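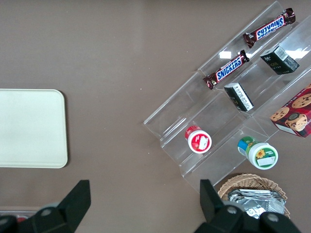 Arriving late to prayer, do you still go in?

ilir_g
I am new in Drundville and I joined the small church on Adebisi Street in December. My bus from Vultby is often late, and last Sunday I came in 8 minutes after the start. Everybody was already standing and singing. I stayed in the hallway until the end because I was ashamed to open the door. My question is simple: what do you do?

Darcy Lavoie
Go in. Wait for the song to finish, then take a seat at the back. I have done this more times than I want to admit.

femi.sani
I do not fully agree. In my parents' church the door was closed during the first prayer, and I think it taught us something. If you know that the bus is late, take the earlier one.

ilir_g
The earlier one on Sunday is two hours earlier, Femi. I would have to leave home in the dark with my daughter.

femi.sani
Okay, this I did not know. Two hours is too much with a child. But I still would not walk in during the prayer itself.

Lawal O.
I was an usher for many years. We were always happy to see the door open. The only thing which disturbed us was people who stayed in the hallway and talked on the phone.

ilir_g
I was not on the phone! I was saying the psalm quietly. Next week I will try the back row.

Comments (3)

Chibuzor Olaniyan: My grandmother always kept her bag on the chair near the door for whoever comes last. I do it now also.

Darcy Lavoie: Ilir, did you go in?

ilir_g: Yes, during the second song. A man moved his coat and gave me his hymn book, already open on the right page. My daughter fell asleep before the sermon.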